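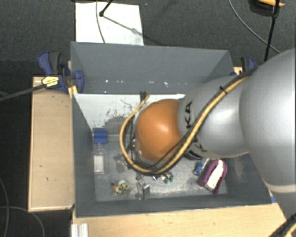 25/6/21. Kit de vaciado de cajas de Fesach, unidad en préstamo.

Sigo sin verle los 2497 euros. La licencia básica, a 1197, no trae la recuperación tras fallo de agarre, o sea que no sirve para nada. Preguntar a Domnica si el presupuesto incluye el soporte o va aparte, porque el PDF dice las dos cosas.

Mezcla de hoy: botella transparente de tapón azul, bicho de juguete con manchas, la pieza morada en arco y menudencia brillante. El folleto promete «cualquier objeto». Ya veremos con lo transparente. Lorenz dice que en Cabrera les fue bien, pero allí solo mueven cartón.

Registro de la tanda anterior: 79 intentos, 2 paradas por fuerza en el fondo. Fesach no cuenta las paradas como fallo. Yo sí.

Pendiente:
- repetir con la botella tumbada en el otro sentido
- revisar el recorrido de los cables junto a la muñeca
- pedir a Anoma los registros en bruto, no el resumen

No firmo nada antes de julio.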